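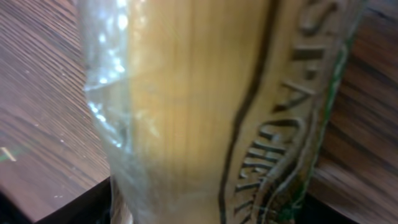 Week 4: Can a machine put the groceries away?

Notes for the Thursday, August 15, 2024 session. Read these before lab. Hamish Buchanan is covering the second half, and his slides on grip force will be posted separately.

Last week dealt with rigid objects: blocks, mugs, boxes with square corners. Robots handle those fairly well when the object is known ahead of time and nothing else is in the way. This week is about food packaging, and most of what worked last week stops working.

1. Why packaging is hard

A block has one shape. A bag or a wrapped roll changes shape when it is touched. The outside of the package and the food inside can move separately, so a gripper may close on film and lift nothing but film. How hard to squeeze is also a problem. Crackers break at a force that a soup can would not notice.

Clear plastic causes trouble for cameras as well. It reflects lights, and a depth sensor often reads straight through it or returns no value. Printed labels help when they face the camera. When the package rolls over, the label is gone and the system has to work from color and outline.

Wrappers left over from eating are a separate case. To a person, a torn wrapper is trash and a sealed one is food. A robot has to be told or trained to make that split, and the two can look much the same from overhead.

2. The table task

The task for lab is short to state: clear a table of snack items. Sealed food goes to one place, trash goes to another, and anything else stays where it is.
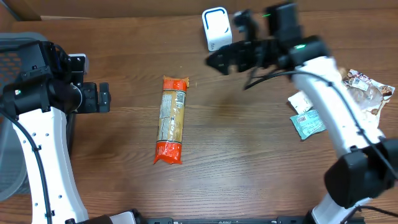 Figure 4.1. Two-arm station with a wrapped snack package at center and loose packaging at right.

Note how much of the table the arms themselves cover. Anything under a link is hidden from an overhead view until the arm moves, so a count of items made at the start can be wrong. Plan for a second look.

3. What the numbers say

The reading for this week is the Kinnear handout. It covers 900 attempts at single-item pickup, of which 222 failed. Rory Gunn sorted the failures by hand. The largest group was slipping film, followed by grasps aimed at a reflection. Very few were caused by the arm missing its target position.

The Trarora group trained on 4,000 recorded demonstrations, all done by people steering the arms. Their system did well on packages it had seen and poorly on new ones, even when the new one differed only in print. Keep this in mind when a product video shows one brand of snack over and over.

4. Where things stand

Shop floors are ahead of kitchens. A packing line sees the same item all day, in the same position, under fixed lights. At home the items change every week and people leave them anywhere. For now, clearing a mixed table without help is a research problem. It can be done slowly, with a person ready to step in.

For lab

Bring the Wultix safety sheet, signed. Work in pairs. Write down every failed grasp and what the fingers were touching when it failed. Do not reset the table between attempts unless an item has fallen off.

Write-ups are one page. Question 3 on the Druralico worksheet is optional.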